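March, bench 7, table setting by teleoperation

Started at 09:40. Both follower arms powered, both leader arms on the stand by the door. Homing went through on the second attempt. On the first, the left wrist reported an offset of 13 counts and refused to release the brake. Power-cycled the left chain only, left the right one alone. Offset gone. This is the same fault as last month and I still have not found what sets it off. Logged under the arm's sheet again.

Task for the day is the breakfast tray, version two. The items are cup, plate, napkin, fork, knife, spoon. Version one had the items arriving in any order and the policy trained on it dithered badly at the start: both arms would lift, approach, and back off. Ankica's view is that we gave it too many equally good first moves. For version two the order is fixed. Plate, then cup with the left arm, then napkin, then cutlery with the right arm, fork to spoon. The left arm holds still while the right one handles cutlery, except to steady the napkin if it drags.

Written down here so that we all demonstrate it the same way:

Begin every episode from the rest pose, grippers open, elbows out. Press record, wait for the tone, then move. The first run of episodes from Medrano has operators moving before the tone and the opening second is missing from those files. They can be trimmed in but it is a nuisance.

Cup goes to the upper left of the tray with its handle outward, to the left. Grip the body and leave the handle free. Come down from above. Approaching from the side works for a person but the finger pads catch the rim of the tray on the way in, and the shock shows up in the joint currents as a spike that looks like contact with the cup.

Cutlery goes on the napkin, heads away from the operator, fork left, knife middle, spoon right. Pick up by the handle, near the balance point. If a piece lands crooked, nudge it straight with a closed gripper and carry on. Do not stop the recording for that. Corrections are wanted in this set. Stop only if something leaves the tray.

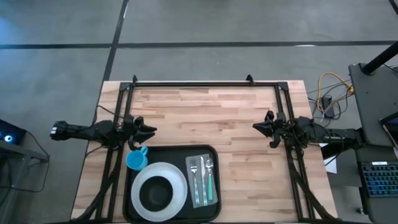 Rate of work was better than I expected after the change of order. Warm-up episodes discarded, then a first block of 27 kept. Ankica Bošković drove the first part of the block and I took over when her shoulder got sore. Her episodes are shorter than mine and smoother at the cup. Mine pause before the knife. I can see the pause in the plot without looking at the labels, so a network will have no trouble seeing it either. Either I practise the knife or we label by operator. I would sooner practise.

Grip force. The Purner pads are softer than the old ones and hold the cutlery handles well, but they fold when closing on anything flat. The napkin is the trouble. With the old pads one could pinch an edge off the table. With the new ones the fabric slides out unless there is already a fold standing up. We agreed to pre-fold the napkin with a ridge along the long side before each reset. It makes the task easier than it would be in a real kitchen, and that should be said plainly in the dataset notes. Returning to flat pick-up is on the list for version three.

Leader arm feel. Gravity compensation on the right leader is set too high. Let go of it and it floats up slowly. This does not matter while moving but it means the follower lifts a little during the waiting phases, and in the data it reads as if the operator meant it. Reduced the gain on joints two and three in small steps until it stayed put with the hand off. Values are in the config on the bench machine. The left leader was fine and was not touched. Episodes recorded before the change are tagged "float" and should be kept apart until somebody has compared them.

Latency. Measured from leader encoder to follower encoder with the logger running, and again with it off. The difference is small and steady, so I am not going to chase it today. What did matter was the preview window. With the preview open at full size the control loop misses a cycle now and then, and the follower gives a small twitch that the operator feels the need to correct. Preview is to be closed or shrunk during recording. I have put this in the start-up script so it does not depend on memory.

Resets. One person drives, the other resets. We tried having the driver do both and it took longer and the plate ended up in much the same spot each time, through habit. The resetter now draws a card from the pack and puts the items where the card says. Some of the Lurkik cards ask for positions the right arm can reach only with the elbow fully open. Took those out of the pack and put them in the envelope. Do not put them back without checking reach first.

Stopped once at 11:20. Right arm tripped on torque during a spoon pick: the fingers closed on the handle while the wrist was still pressing down on the table. My error, came in too low. Brakes held, no damage that I can find, pads checked and the finger screws retightened. Episode 3213 in the log. Kept the file, flagged as failed. The Prirville people have asked for failures to be included in the transfer and this is a clean one, with the full run-up to the trip.

Replay check before lunch. Took one of Ankica's episodes and played the joint positions back open loop with the items set out by hand to match the first image. Plate and cup placed correctly. Fork placed. Knife missed the napkin edge and ended up across the rim of the tray. Repeated with the items set again more carefully and the knife went down properly. So the recording is sound and the sensitivity is in the item positions, as one would expect from open loop.

To do after lunch:
second block, Ankica resetting, me driving
knife practice before it, recording off
compare joint two drift on the right leader before and after the gain change
find the spare left wrist cable and swap it, to see if the homing fault follows the cable
ask Medrano which pads they are fitting now

Left the arms in rest pose, brakes on, leaders hooked on the stand.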